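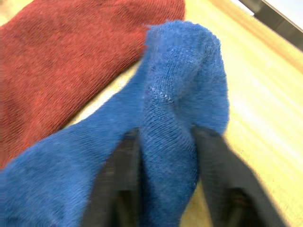
Football | Second Division

Tornport captain Liviu Roman has been suspended for four matches and fined after criticizing the league's ticket policy in a television interview, the disciplinary panel announced on Tuesday.

Roman, a defender who has played 271 games for the club, spoke to reporters minutes after the 1-1 draw at Butness in April. He said visiting supporters had been "treated like a problem to be managed" and called on the league to publish the reasons for cutting the away section from 1840 seats to 518. Two other players stood beside him during the interview but did not speak, and neither has been charged.

The panel ruled that the remarks broke a rule against statements "harmful to the image of the competition." The rule was added before last season and had been used only against coaches until now. The amount of the fine was not released.

Tornport said it would appeal. In a short statement, the club said its captain had answered a direct question and had insulted no one. It has also asked for the ban to be put on hold until the appeal is heard, which would allow Roman to play at home against Costache this weekend. A decision on that request is expected by Friday evening.

The players' union has backed him. It wants the rule withdrawn and says its wording is loose enough to cover almost any complaint — including complaints about pitches, travel and unpaid wages.

Supporters gathered outside the Tornport ground after the ruling and hung a banner with the captain's shirt number over the main gate. Police counted 810 people and reported no arrests.

The league declined to comment on the case while an appeal is possible. Alura, the club's shirt sponsor, said its contract with the team was not affected.

If the ban stands, Roman will be available again for the last two games of the season. Tornport are fifth, one point outside the promotion places.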